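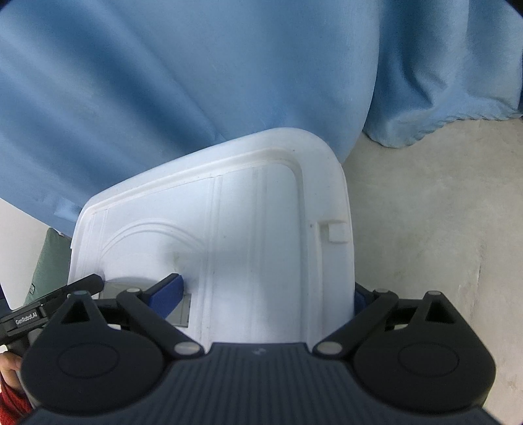
Both finger pads on the white plastic piece, blue fabric behind.

I've had the GenRobot.AI hand-held gripper for 2 weeks now, and I like it more than I expected to. You squeeze, the jaws close, and the camera on top logs the whole thing as training data for a robot policy. Vira Pavliuk and I recorded 600 short demos at home, then trained the same small model she used for her Odik paper. With 80 demos it mostly flailed. With all 600 it picked things up on 14 more trials than our old joystick set did, same arm, same objects!
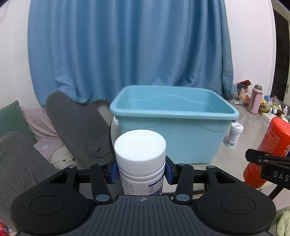 Bottles were the easy win, by the way. The ribbed caps gave us no trouble, and working with two grippers at once felt natural after a day or so. Big flat plastic parts were harder - my wrist kept twisting to find an edge, and the model learned my twist right along with the grasp (Vira is still teasing me).

My gripes are small. It gets heavy after an hour, and the wide lens bends straight lines enough that you really do want to calibrate first. I'd still buy it again.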